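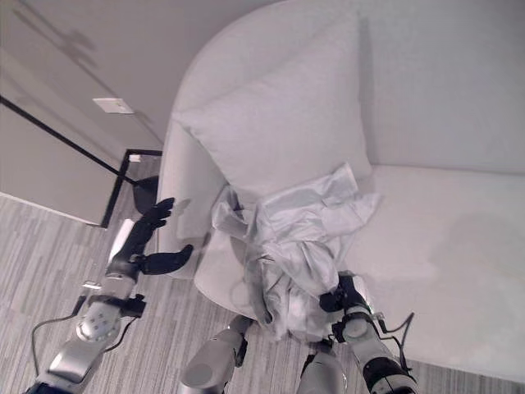
So they want to move our dispatch center to Bellamy

Print this post | E-mail this to a friend

OK, I went to the public safety hearing last night and I have thoughts, so get a drink.

If you don't live in Staswood, quick catch-up. Right now when you call 911 here, you get a dispatcher sitting in the basement of the old county building. The plan on the table would close that room overnight and send every call between ten at night and six in the morning over to Bellamy, which already handles its own calls plus the lake communities. The daytime desk would stay where it is. For now, anyway, and more than one person at the microphone leaned pretty hard on the "for now" part.

The city says it's a staffing problem, and I believe them! They've had the same two overnight openings posted since December and the pay is terrible for what the job is. My sister-in-law did it for a few years in another state and she still can't sleep through a phone ringing. So I walked in thinking I might be in favor of this, or at least not mad about it.

Then we got the slideshow.

The big number was 3,669, the overnight calls the center took last year. The deputy chief said that was a "manageable volume" for Bellamy to absorb. Fine, maybe it is. But then a woman in the second row asked how many of those had to be transferred or called back because the location was wrong, and the answer was 46, and that's with dispatchers who live here. People who know that Ornen Road and Ornen Court are on opposite sides of the river and that the GPS will happily put you on the wrong one. (Ask anybody who has ever ordered a pizza on Ornen Court.) She asked what the number would be with people who've never driven it, and there was a lot of shuffling of paper.

The answer we finally got was Fedomik. That's the mapping system that comes with the deal, and it supposedly pins your phone much closer than what we have now. I have nothing against it, I'd never heard of it before last night. What bugged me is that they haven't tested it up in the hollow, where half of us can't get a signal in our own kitchens. The deputy chief said testing would happen "during the transition period." I'd like it to happen before we sign the thing, please and thank you.

Also, the contract is five years. There's a way out after two, with a penalty, and the penalty wasn't in the packet. I asked about that when it was my turn (my voice shook the whole time, I hate microphones) and was told the figure was still being worked out between the attorneys. They're planning to vote in three weeks. I don't know how you vote on a contract when you don't know what it costs to leave it.

To be fair to the other side, because there is one: a retired paramedic got up and said he'd take a rested dispatcher in Bellamy over an exhausted one in Staswood any night of the week. He said people are working sixteen-hour shifts down in that basement and that something bad is going to happen if it goes on. The room got quiet for that one. I've been chewing on it all day and I think he's right about the shifts. I'm just not sure Bellamy is the only fix. A raise would be a fix. Somebody did the math out loud and the first year of the Bellamy deal costs more than filling both openings at better pay, and the council said they'd "look at that," so we'll see if they do.

Turnout was really good, by the way! The sign-in sheet ran to nearly 200 and people were standing along the back wall by the coat rack. The petition asking for a delay was at 398 signatures when I left, and it's still going around at the library and the feed store. It doesn't ask them to kill the plan. It asks for the map test, the penalty in writing and a second hearing, and I signed it.

The comment period closes 23rd April. You can drop a letter at the clerk's window or use the form on the city site, but the form ate my comment the first time I hit submit, so type it somewhere else and paste it in.

If you've got overnight calls you've made that went well or badly, put them in the comments. I'm writing my letter this weekend and I'd like to have more in it than my own griping.

Filed under: Town Stuff, Meetings I Went To | Tagged: 911, city council, Bellamy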